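Storage in small lets

Built-in storage is the item most often left off a rental inventory and the one most often argued over at check-out. At Wellholm, a converted mill let as 62 one-bedroom flats, the managing agent rewrote its inventory form in May after two tenancies ended in a dispute over missing shelves.

The old form gave each cupboard a single line. The new one, drawn up by Rokeya Akanda, gives a line to every part that can be lifted out: shelf, drawer, basket, rail. Condition is entered separately for each part. An inspection takes 20 minutes longer than it did, and the landlord bears the cost.

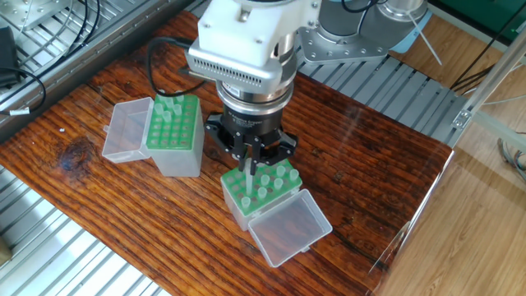
Lids and doors are the weak point in a furnished flat. Hinges are seldom tested at check-in, and a clerk working from the doorway will record a closed cupboard as sound. The Wellholm form requires each one to be opened fully and left open until the entry is written. The same applies to loose boxes supplied with the flat, where a hinged lid should be recorded as part of the box, as with the clear one standing open on the green-racked box in the picture, and any insert listed on its own line. Tabletops are entered by material and colour. "Wooden, dark reddish-brown, wavy grain" is harder to dispute than "table, good".

Ilir Janevski, who lets 25 flats under the Bundelow name, uses a shorter version and charges no fee for it. He leaves out loose boxes altogether and asks tenants to sign for keys, meters and white goods only. Almost 20 of his tenants have renewed on those terms.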